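Serby Bins and Block Sets: Frequently Asked Questions

These are the questions we get most often about the Serby sloped metal bin and the block sets that go with it. If yours is not covered, send it through the contact form and we will reply by email.

THE BIN

What is the Serby bin for?

It is an open-topped metal bin with sloping walls, meant to stand on a table or bench. People use it to hold loose parts while they sort them, and for practice in picking out and putting back. Anything dropped in tends to slide down towards the floor of the bin, where it is easier to reach.

How big is it?

The standard size is 996 mm along the rim on the longest side. The floor is a good deal smaller because of the slope. Measure your table before you order, and allow for the rim as well as the base. A drawing with every measurement is included on the order page.

Does it come with a lid?

No. We do not make one, and a flat board laid across the top does the job if you only want to keep dust out. Please don't stack anything heavy on the board.

Can I stand it on a wooden table?

Yes. Put a thin mat or a piece of card underneath if you care about the surface, as the bottom edges will mark soft wood if the bin is pushed about. Lift it with one person at each end. It isn't especially heavy when empty but it is awkward to carry alone.

Is the finish meant to be even?

The bins are grey and leave us with a plain finish. We do not promise an even colour. Parts of the wall may be paler than others, and the inside will pick up marks with use. Speckling and scuffs are not treated as faults under the guarantee. Dents that stop the bin sitting flat are, provided you report them within seven days of delivery.

How do I clean it?

Take everything out first. Brush the loose dust down the slopes and lift it out with a dustpan, then go over the inside with a damp cloth and dry it straight away. A little washing-up liquid is fine. Wire wool and scouring powder are not, and neither is leaving water standing in the bottom overnight. Old paint splashes can usually be left alone. They don't affect anything, and scraping them off often does more damage to the finish than the paint did.

CLAMPS

Do I need clamps?

Most customers do use them. The Bender spring clamps are sold in pairs and go over the upper edge of the bin, near the corners. They are handy for holding a liner in place or for stopping a loose edge from rattling. Any spring clamp that opens wide enough will do instead.

Where should they go?

Wherever they hold firmly and leave you room to reach in. We suggest starting with one at each of two upper corners. Keep the handles on the outside if you can. If you find yourself knocking one with your sleeve, move it along the rim a bit – there is no correct spot.

The clamps have slipped. Is something wrong?

Check for dust or grease on the rim and wipe it off. If they still slip, look at the jaws. Worn pads can be replaced and we sell spares. Clamps with a weak spring should be thrown away.

BLOCKS

What is in a Condori block set?

Long, narrow blocks in dark green and reddish brown. The standard set has 80 blocks and the full set has 84, the extra four being the thinner kind. You can also buy single blocks of either colour, though postage on one or two costs nearly as much as the blocks.

How many should I put in the bin at once?

For a first go, keep it to a handful. A few blocks spread over the floor can each be reached and lifted without disturbing the rest. Once the blocks start to lie on top of one another the job is quite different, and slower. Add more when you are comfortable with it.

Do they have to be arranged in any way?

No, let them fall. It is normal to have some lying across the bin and others at a slant, with the two colours mixed together. Lining them up beforehand makes the sorting much too easy, and they won't stay lined up for long anyway.

The bin below has five blocks in it, three dark green and two reddish brown, with orange-handled clamps on the rim. 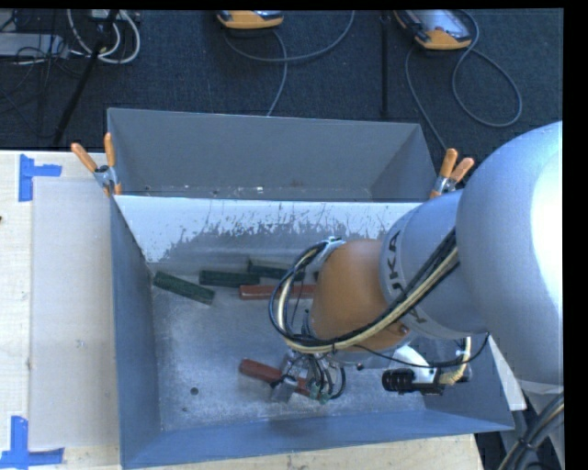
Can I mix Condori blocks with my own?

Yes, as long as yours have no sharp edges. Blocks from an older set may not match in colour. The green in particular has changed over time, and the older ones look lighter next to a new batch.

What if a block gets stuck against the wall?

Push it down the slope with a finger or the end of a ruler. Don't tip the bin to free it when there are other blocks inside, or they will all end up in the same corner.

My blocks are grey with dust. Can I wash them?

Wipe them with a barely damp cloth and leave them out on a towel until they are fully dry. Don't soak them, and keep them off the radiator. It is worth cleaning the bin at the same time, otherwise the blocks will be dusty again by the afternoon.

ORDERING AND DELIVERY

Who sends out the orders?

Bins, clamps and blocks are all packed at Clellell, our warehouse. If you order a bin and a block set together they come as two parcels – the blocks are not shipped inside the bin, as they would scratch it on the way.

How long does delivery take?

Clamps and blocks normally go out the next working day. Bins take longer because they travel by pallet carrier. You will get a message with a time slot, and someone needs to be in to sign. March is our busiest month and bins may take an extra week then.

Can I return a bin I have used?

Unused bins can be returned within the period shown on your order. Used ones can't, unless there is a fault. Please keep the packaging until you are sure, as we can't collect a bin that isn't wrapped.

Do you sell seconds?

Sometimes. Bins with marks on the walls but a sound base are listed at a lower price under Clearance when we have any. We can't reserve them or send photographs of each one.

Can I get spare parts?

Clamp pads and single blocks are kept in stock. For anything else, write to us with your order number and tell us which part you need.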